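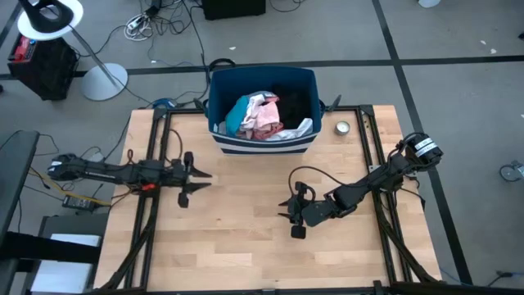
Cowie two-arm bench, grippers open, with a basket of clothes on the table.

Cowie Two-Arm Bench
Sold by Favasstead, Dutonmont
Page updated June 1, 2020

Hi, and thanks for stopping by! I build and sell the Cowie from my shop in Dutonmont, and this page has the parts list, the prices and everything you need to know about coming over to see one run. I'd much prefer you came over. People read "two robot arms on a table" and picture something huge behind a safety fence, and then they walk in and it's a square wooden table you can stand right next to.

What you're looking at
The Cowie is a pair of black arms mounted on a black aluminum extrusion frame, one on each side, reaching in over a butcher-block top. Each arm ends in a two-finger gripper. I went with wood for the top because I like working on it, it's kind to the fingers when somebody drives an arm down too far (everybody does, me included), and you can sand out the marks later.

The cables run along the outside of the arms. I get asked about this a lot at visits. Yes, I could tuck them away under covers, and it would look a whole lot neater in a brochure, but the first time you have to swap one you'll be glad it's right there in front of you.

The demonstration
The usual demo is laundry. A fabric basket goes on the table with a few pieces of clothing in it, and the arms work on lifting a piece out and laying it down on the wood where both grippers can get at it. Sounds easy! Clothing is about the hardest thing I could have picked. A shirt never lands the same way twice, one sleeve always wants to come along with something else, and a gripper that does great with a block of wood can close on a fold of cotton and come up with nothing at all.

I start with one arm, nice and slow, so you can see where the fingers go. Then I bring in the second one. Two arms really earn their keep when a piece has to be held in one spot and pulled straight from another, and that's the part where visitors start leaning in and giving the robot advice.

It does miss. Sometimes it picks up two things, sometimes it drops one over the side of the basket, and once at the Ekedley open day it spent most of the afternoon losing a fight with a pair of tights. I don't edit any of that out of a visit. If you're thinking of buying one, you should see how it fails and how long it takes me to get it going again.

After the clothes we can try your stuff. Bring a small box of things you'd like picked up - soft, hard, floppy, slippery, whatever your job has in it. Please leave out glass, anything with liquid in it and anything you'd be sad to see dropped. Small tins and jars with lids are fine and they make a nice change from socks.

What comes with it
Frame, cut and bolted together, black
Butcher-block top, sanded and oiled
Two arms with two-finger grippers
One spare pair of gripper fingers
Power supplies and cables for both arms
Printed setup guide and a set of hex keys
One half-day of setup help, by phone or at my shop

Not included: computer, stand-alone lighting, baskets, clothes. You've got clothes.

Prices
Frame and top only, no arms: $1,006
Complete bench, both arms: $2,517
Shipping is extra and depends on where you are. Pickup in Dutonmont is free and I'll help you load.

The arms are covered for the first 500 hours of running. Gripper fingers aren't, they're a wear part, but they come off with a hex key and I keep plenty on the shelf.

A few things people ask
How much room does it take? More than the table. Leave yourself space to walk all the way around, and plan on a spot for cables and a power strip behind it. I didn't do this with my first one and I was climbing over things for a month.

Is it loud? Nope. You'll hear the joints hum and a little click when a gripper closes. We talk at a normal volume the whole time it's running.

Can my kids come? Sure, if they can keep their hands off the table while the arms are on. I'll show them where the stop switch is before anything else.

Can I drive it? Yes, on a shop visit. At open days there's usually a line, so you may only get a few minutes.

Can it fold my laundry at home? Not today, sorry! It's a bench for people who want to work on that kind of problem, or teach with it, or just find out how hard it is.

Coming to see it
Shop visits in Dutonmont are by appointment, up to three people at a time, and they're free. Set aside a morning. The demo itself is short but folks always want to see the underside and the mounts and then run the basket again with different clothes in it, and I'm happy to do that as many times as you like.

The next open day is in Ekedley in August. I'll have one complete bench running and one bare frame, so you can look at how the corners go together and check the height against whatever chairs you use. No need to sign up for that one, but drop me a note through the contact form if you plan to bring your own objects and I'll keep a slot open for you.

Wear closed shoes, please, and tie back long hair. Parking is behind the building, and the shop door sticks - give it a good push.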